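Why do drips come out as drops?

Turn a small bottle upside down and the liquid doesn't always rush out, does it? Tiny bits of water hold on to one another, rather like children holding hands in a playground – and that pull makes a sort of stretchy skin.

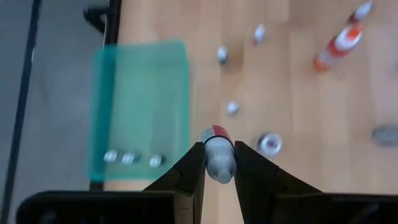
A small white bottle with a rounded cap.

A drop hangs on and grows fatter and fatter, until it's too heavy for its skin to hold, and down it falls! Thick liquids, such as paint or honey, are slower to let go.
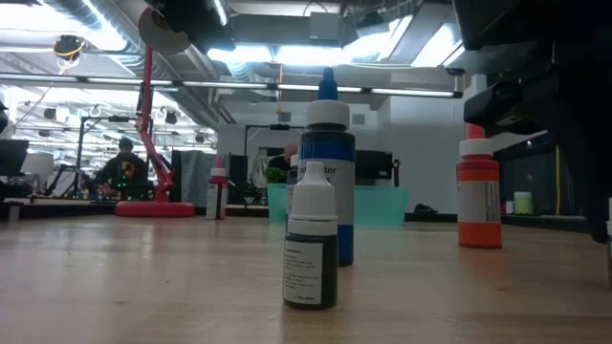

Try it yourself

Put 2 drops of water on a plate, very close together, and nudge them until they touch.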